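Wrist camera policy does well on part removal in the paper, poorly on our bench. What are we missing?

Posted in Robot Learning > Manipulation
Tags: disassembly, imitation learning, wrist camera, evaluation

kestach_bench

We are trying to reproduce a result on taking apart desktop computers with a single arm. The method is plain behavior cloning from teleoperated demonstrations, with one wrist camera and the gripper opening as the only inputs. There is no force sensing. The policy predicts a chunk of 30 actions and runs the first part of it before predicting again.

The authors trained on 1000 demonstrations over several part types. We have 200, all on plastic brackets and drive rails, which is the part type they report as easiest. Our loss curves look normal and the policy reaches the part almost every time. The trouble starts after the grasp. It either pulls at an angle and binds the part against the sheet metal, or it closes, opens, and closes again without ever committing to the pull.

Things we have tried:

Longer training. No change.
Color jitter on the images. Slightly better reach, same behavior after the grasp.
Dropping the gripper opening from the input. Worse.
Slowing playback to half speed. It binds more gently but it still binds. 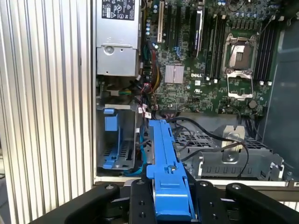 Can a wrist camera alone tell the policy that a bracket has come free of the chassis?
Only in part. It sees the bracket move against the background once the arm pulls, but a bracket held firmly in the fingers looks nearly the same to the camera whether it is free or still caught by a small tab. The policy has to infer release from how the chassis moves in view over several steps, so a single image is often not enough.

That was our understanding going in, and the paper says much the same in its limitations section. They still report good numbers with single images, so I would like to know whether the gap is the data, the action space, or something in how we score. We count a trial as a success only if the part is set down in the tray. I can post configs if that helps.

Zeltberg

I would look at the demonstrations before touching the model. Open and close at the grasp is usually a data problem. If your operators closed on the part, felt it slip, backed off and closed again, the policy has learned that closing is often followed by opening. With no history in the input it can't tell the first attempt from the second, so it loops.

Go through the 200 episodes and mark every one with a regrasp. When we did this on a cable unplugging task, 17 of our episodes had the operator waiting with the gripper closed for a second or more, and those alone were enough to make the policy stall. We trimmed the pauses and kept the regrasps, but added two earlier frames to the input. The stalling went away. The regrasps then helped, as the policy could recover from a bad first close.

On the angled pull, check what frame your actions are in. If you predict motion in the robot base frame and the chassis is put down with a little rotation each time, the policy has to work out the rotation from the image and apply it to the pull direction. Relative motion in the gripper frame takes that away. If the grasp is square to the part, straight back is straight back. This one change did more for us than any amount of augmentation.

Also check the time offset between camera and joint readings. It is a dull thing to check, but a late image matters a lot at the moment of contact and hardly at all during the reach, and that fits what you describe.

lau_m

get more demos. 200 is low for anything with contact. the paper had 1000 and you said yourself theirs covered several part types, so there's probably some transfer between them that you don't get from one type

Ridton Lab Account

Agree with the gripper frame point above. Two more things about scoring.

First, read how the paper defines success. Many papers on this task count removal as the part clearing the chassis opening, with no placing step. Yours includes transport and the tray, so the numbers can't be compared directly. Report each stage by itself: reach, grasp, release, place. From your post it sounds like reach is fine and release is where you lose most of the trials.

Second, fix your starting conditions. We use a set of 30 chassis poses marked on the bench and run every checkpoint on the same set. Before we did that, the spread between two runs of one checkpoint was larger than the effect we were trying to measure. Cables should be reset too. A bundle lying over the rail changes both what the wrist camera sees and how hard the pull is, and it shifts a little after each trial.

I would not collect more data until you have the per-stage numbers. If release is the weak stage, record short demonstrations that begin with the part already grasped. They are quick to collect and they put the data where the failures are.

kestach_bench

Thanks. Our actions are in the base frame, so that goes first. We will mark the regrasps and report by stage. The paper does count clearing the opening as success, which I had missed.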